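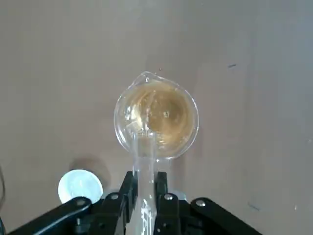

Glassware Handling Rule Pack -- Plimasholm bench cells

I wrote the first version of this pack in March for our own bench, because I was fed up with every shift having its own idea of what a careful pour looked like. Ashwin Varghese at Floscombe asked for a copy, then his neighbours did, and so now it's a product (and yes, it has a part number: 3333).

What you get is a printed binder, a wall card and a settings file for the Gekberg controller. The binder has 37 rules, each on its own page with room for your initials. Most are short. A few favourites of mine:

Rule 4. Grip force is set on an empty beaker of the same make and size, and written on the card before any liquid goes near the cell.

Rule 9. Fingers close on the straight wall, well below the spout. Never on the rim!

Rule 11. No sudden stops with an open vessel. If the surface is still moving, the arm waits.

Rule 16. Lids and caps have a marked parking spot, and the arm's path is checked against it.

Rule 22. Cables get a full slow run through the whole routine whenever somebody moves the stand, even if they only moved it a bit.

People do argue with Rule 11. Alfredo Soriano reckoned the pause would wreck his timings, so we ran his routine both ways over an afternoon and he kept the pause in -- he did shorten it, and the binder now tells you how to do that sensibly.

Please note this isn't a certificate and it doesn't replace your own risk assessment. You still need one, signed by whoever is responsible for the cell, and you still need to look up the standards that apply where you work. There's a blank form at the back to get you going.

Pack contents: binder, wall card, settings file, 11 spare cards
Binder refills: sold separately, ask for Barrios format
Order code: 271 for the pack, 271-R for refills
Languages: English only for now, Spanish is being checked

Questions before you buy? Send me your routine and the size of your glassware and I'll tell you which rules you'll need to adapt.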